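Jeldale 30 Anti-Fatigue Bench Mat

SKU: JD-30-BLK
In stock — ships from Flukville

Tabletop mat for workbenches, prep tables, packing stations, hobby rooms. Lies flat, stays put, wipes clean. Black only for now. Gray is comming back in June.

Quick specs
Width: 30 in
Lengths: 48, 60, 72 in, or cut to order
Thickness: 5 mm
Material: nitrile rubber, solid, no foam layer
Surface: fine matte texture
Underside: ribbed
Made by: Karabulut
Warranty: 7 years against curling and cracking

What it's for

Anything you don't want sliding around or chipping. Small motors, sewing machines, glass, camera gear, clocks. Dropped screws stop where they land, mostly. Quieter too. If you've got a metal vise or a scale with hard feet you'll notice it the first day.

Also saves the tabletop. We sell a lot of these to people who just put in a nice wood bench and then got scared to use it.

Not for floors. We get asked every week. The name says anti-fatigue because it's easier on wrists and elbows, it isn't made for standing on. For floors see the Prorndale range, different rubber, much thicker.

What it won't do

Not a cutting mat. A sharp knife goes right in. Light scoring is fine, won't close up though.
Not static safe. No snap, no ground cord. Ask for the Jeldale ES if you do boards.
Not food grade.
Soldering iron straight on the mat will leave a mark. Use a stand.

Getting the size right

Measure the top, both ways, twice. Then take an inch off each side if you want some wood showing, that's how most people do it and it looks better. Full coverage is OK too but the corners take more knocks.

Round corners: 1 in radius, no charge, put it in the order notes.
Cutouts for cable holes: yes, send a sketch with measurements from the LEFT front corner. Please. We had three come back last month measured from the right.

Custom cuts can't be returned unless we got it wrong. If we got it wrong we recut and ship same day.

Laying it

Comes rolled, black side out. Let it sit unrolled overnight in a warm room before you trim anything. Rubber straight off a cold truck is shorter than it will be the next morning. Books on the corners if they lift. No glue. Double sided tape at the front edge only, if you lean on it a lot.

Smell — yes there is one. Gone in a few days with a window open. Wash it with dish soap first and it goes quicker.

Cleaning

Warm water, dish soap, soft brush. Rinse, dry with a towel. Isopropyl is fine for marker and grease. No acetone, no bleach. Don't put it in direct sun to dry.

Shipping

Orders in by 2 pm go out same day, Monday to Friday. Nothing moves Sunday. 72 in rolls go in a long tube and some carriers add a surcharge, checkout shows it before you pay. Shop pickup in Flukville is free, ring first so Senthil can have it at the counter. 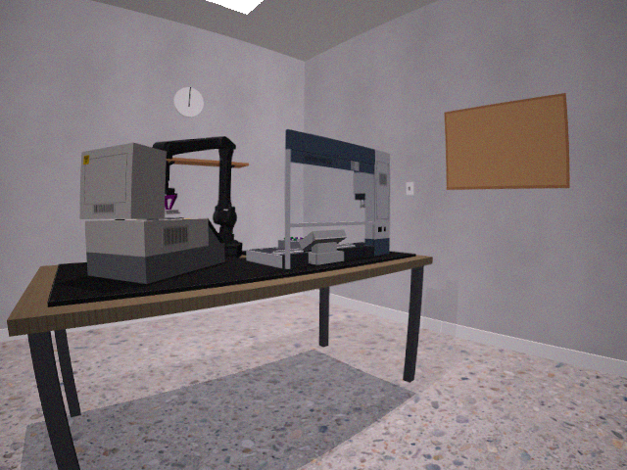 Heavy stuff on the mat: fine up to 112 lb per foot, spread out. Past that you want a steel plate under each foot or the rubber will take a dent. Dents come out slowly if you move the load, a week or so, deep ones may stay. The warranty doesn't cover dents.

Bulk

30 or more mats, write to Anitha Thevar for a price. Mixed lengths count toward the 30. Schools and repair shops, tell us, there's a seperate list.

From customers

"Third one. First is still on my dad's bench, six years, bit shiny in the middle." — Subbarao Mudaliar

"Good mat. Tube arrived bent, mat was OK. Took two nights to lie flat, not one." — Aishwarya Joseph

"Wish it came in 36 wide. Otherwise no complaints." — Prakash Nambiar

(36 wide: we've asked Karabulut. Their press stops at 30. Two mats butted together works, order both at once so they come off the same roll and the black matches.)

Goes with

Jeldale edge strip, 5 mm, black
Jeldale bench hook pair
Karabulut rubber cleaner, 1 qt

Questions about fit, send us your bench size and what's going on it. Answered same day before 4 pm, next morning if not.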